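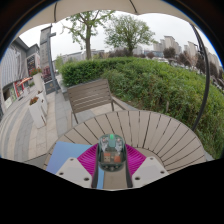 Arnico open day, can you just turn up?

kettleandtoast
I'm thinking of taking my nephew to the Arnico open day on Tuesday, mainly for the robot demonstrations. He's mad about them and I know nothing! Their page says "sessions through the day" and leaves it there. Do I need to book, and is there enough for a nine-year-old to do?

fenlander146
Went last time. You walk in, sign your name, and they give you a sticker. Only the Stornum tour needs booking, the rest is drop-in. They had people trying the hand-held gripper at a table, picking up small things and putting them down again, and my daughter queued for it three times (I only got one go). Squeeze gently, that was my trouble. Parking is dreadful, so get the bus to Hoàng Square and walk.

plumbago_2224
its ok. bit long if you dont like talks. cafe shuts at 3

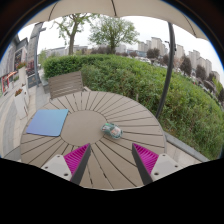 kettleandtoast
Thanks both, I'll look up the bus. How long does each go with the gripper last?

fenlander146
Two minutes or so when it's busy, longer if you get there first thing and there's no queue. The person running the table was happy to let children have another try as long as they went to the back of the line. I'd do that before the Rakora talk, as everybody comes out of it at once and heads straight for the tables.

Last updated: April

Contact us | Copyright the site and its posters | Back to top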